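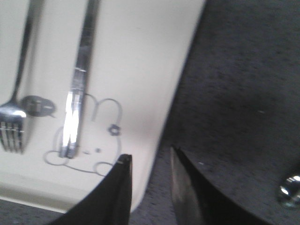 *Fork and knife on the tray at the cutlery cell, seen from the wrist camera.*

**Vacancy: Cell Technician (Robot Upkeep and Repair)**
Forotance, Skinurley site
Reference 970
Published September 14, 2022

Forotance invites applications for the post of Cell Technician at its Skinurley site. The person appointed will look after one machine, the cutlery cell known as Dimus, and will be responsible for its daily condition, its setting up and its repair. The post is full time, 40 hours a week, and is permanent after a trial period of six months.

**The cell**

Dimus consists of a single arm with a two-finger gripper, a small camera at the wrist, a work table and a control cabinet. It handles table cutlery and trays. Polished steel gives strong glare under the cell lights, and printed trays add lines and shapes that the camera must not mistake for an edge. The knife on the rabbit tray, with a bright streak along the metal and its rounded end lying over the drawing, is typical of the material. Much of the technician's time goes on lighting, camera settings and the alignment of the fingers, and applicants should be comfortable with slow, repeated adjustment.

The cell's maintenance book currently lists 132 checks, of which 49 fall to the technician alone. The remainder are shared with the operators on shift.

**Main duties**

- Carry out the start-of-shift checks and sign the maintenance book.
- Inspect the gripper fingers for wear at the tips, and replace them in pairs.
- Clean the wrist camera and repeat its calibration after any knock, finger change or software update.
- Check the cable run along the arm and renew ties and sleeves as needed.
- Set gripping force and approach height for each new pattern of cutlery or tray.
- Find and repair faults, calling on the arm's supplier, Uddin, where a joint or drive must be opened.
- Keep a stock of spare fingers, fixings, lamps and cables, and place orders in good time.
- Train operators in safe entry to the cell and in restarting after a stop.

**What we ask of applicants**

Applicants must hold a recognised qualification in electrical or mechanical maintenance, or be able to show equal experience gained at work. They must be able to read wiring drawings and to write a clear fault report in English. Good close eyesight, with glasses if worn, is needed for work on the fingers.

Experience with robot arms or camera systems is welcome but not required. Training on the cell - including the supplier's own course in November - is given at full pay.

**How to apply**

Please send a letter of no more than two pages, a list of previous posts and the names of two referees to Asger Eyvindsson, Head of Maintenance, Forotance, Skinurley, quoting the reference above. Applicants called for interview will be asked to complete a short practical task at the cell, with the arm locked off and a member of staff present. Travel costs for the interview are repaid on production of receipts.

Forotance welcomes applications from all sections of the community. Any applicant who needs changes to the interview or the practical task should say so in the letter.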